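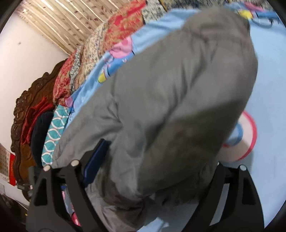 Gray on top, cartoon pig blanket right behind it, and florals for days.

I had promised myself I would only look. That was the deal when I drove out to Grelley on 1 Jan 2026 for the New Year bedding open house, a thing I had been hearing about from my friend Natália Vilela ever since she came home in June with a back seat full of quilts. You can guess how the looking went!

Grelley, if you've never been, is one long street with a feed store at one end and the old Robles building at the other. Robles used to make work shirts. Now the ground floor is a bedding resale and lending room, open to visitors a couple of times a year, and the rest of the time they supply guest cabins and summer camps with blankets. Admission is $2, which you get back if you buy something (I got mine back, ha). Parking is on the gravel behind the building, and please use the second entrance, the first one has a dip in it that will take your bumper off.

I got there a little after opening and there was already a line, with people holding thermoses and stamping their feet. Once you're through the door it's warm, though, and it smells like clean cotton and a bit like a cedar closet. My shoulders came right down.

Simão Bastos was giving the tours. He has run the folding tables for years and he talks fast, so stand close. He told us they have 1,379 pieces on the books this winter, counting quilts, blankets, mattress pads and the odd bedspread, and that 400 of those came in after the fall camp season ended. I wrote the numbers on my hand like a kid.

What I loved most was the stacks. I don't know what I expected, probably everything sorted by color like a fancy store, but they just pile it thick and let it all clash. There was a teal quilt with a white interlocking pattern, sort of waves or scales depending on how you squint, and a cream one with little red, blue and brown flowers, folded so thick it looked like a layer cake. Then a floral in orange-red and pink that my grandmother would have fought somebody for. And the light blue cartoon one! With the pink pig! A little boy near me was completely beside himself over it, and his dad had the face of a man who knows exactly what he'll be carrying to the car.

The big gray bundle was more my speed. I'm a plain-blanket person at home (white walls, brown couch, very exciting), and I kept drifting back to it while everybody else dug for patterns. Soft, no fuss, goes with anything. I did think about it for our guest bed.

We also got a folding lesson, which I assumed I'd skip and ended up staying for twice. Benedita Mota does it, on a long table by the windows. Her way is thirds the long way, then in half, then in half again, with the folded edge facing out so you can pull one from the middle without the pile sliding over. She had me try on a double quilt and I got it on the third go, with some heckling from Natália. Thick ones she only folds loosely. She says squashing them flat all winter is how you get those hard creases that never quite leave, and I thought guiltily of my hall closet.

Upstairs is the mending room, which they call Nondden after the farm where the first sewing tables came from. It's small, so they take you up in little groups and you may wait a while. Kenneth Hepburn was patching a binding when we went in and let us feel the difference between old batting and new. He's got 124 quilts waiting on him, and he said it without a hint of panic. I would be hiding under one of them.

Lunch was at Stalum, the bakery across the street. Get the potato soup. The cheese rolls were gone by noon, so if you care about cheese rolls go before your tour, and bring cash, their card reader was having a bad day.

A few things I'd do differently: wear layers (that heat is serious), bring your own big bags, and measure your beds before you leave home. I stood there trying to remember whether our guest bed is a full or a queen and had to call my husband, who didn't know either, and then he had to go find the tape measure while I held up the checkout line. It's a full.

I came home with the cream floral for the guest room and two plain pillow covers. The next open house is in June and Natália has already told me she's driving.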